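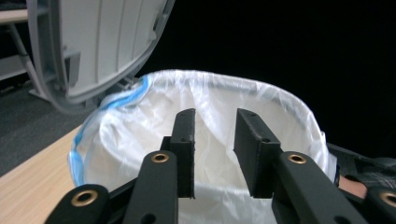 A bin with a white plastic liner.

Reporting Emergencies and Police Incidents
Unit notes, week 3
Lecturer: Hacer Uçar. Tutorials: Aishwarya Kotian.

In this unit we look at how a short police story is built in its first hours, when the reporter has one statement from the police and perhaps one neighbour who agreed to talk. Please read the Zalta file before the tutorial.

The Zalta file is our practice case. A driver did not stop for police in February and was arrested in a car park after 3 hours of negotiation. The first story, in the Zestley paper, gave the damage as $3,340. The second story gave $2,220. Both figures came from the same press officer, and neither reporter wrote at what time the figure was given to them. Write the time in your notebook beside every number.

Attribution. Each fact which you did not see yourself needs a source. "Police said" is enough for the first paragraph. Later in the story, give the rank and the name if you have them. Do not write "it is believed", as the reader cannot know who believes it.

Charged, arrested, suspected. These words have different legal weight. A person who is arrested is not always charged. Until there is a conviction, we do not write "the offender" about a named person. Check the spelling of the name against the court list and not against social media. 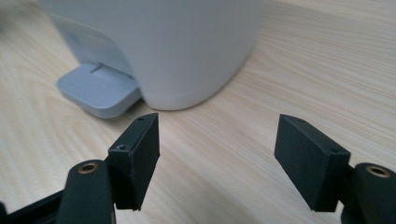
Can I name a suspect when the neighbours have already told me who it is?
Wait until police or the court confirm the name, and then speak with your editor before it is published.

Order of the story. Begin with the latest confirmed fact, then the place, then how it started. Background about the street or the family comes at the end, where the editor can cut it.

For the tutorial: rewrite the Baysal version of the Zalta story in less than 1,000 characters. Bring it on paper, with your sources marked in the margin.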